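# Kitchen tidying, November

Thắng Giáp and the Durklow bench group have been testing whether one arm can clear up after a small meal. The chore is narrow: food items go onto the plate, dishes go to one side, and the oven door is left as it was found. All the food is play food. Real fruit bruises, and a bruised strawberry is no use for the next run.

The log stands at 3,207 attempts. A person needs nearly 30 seconds to reset and clear the table; the arm, on a good run, needs 338. Speed matters less to us than the number of times someone has to step in, and on the last full day that was twice.

Picking up a single item in open space is now dull to watch. Trouble starts when two things sit close together, or when the item is near a rim and the fingers have to come in at an angle. Colanders are worse than bowls. The Tondava planner treats the holes as solid surface, the Vernico one does not, and neither is right every time.

For a café or a shop counter, our answer is still no. For a table laid out by someone who knows what the arm can reach, it is a slow yes. The Magalhães grip settings go on the bench on Friday, with the same dishes and the same plate.
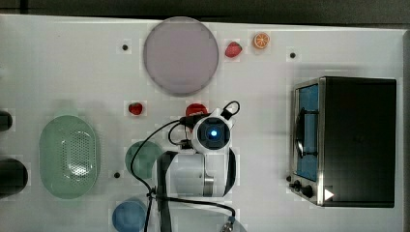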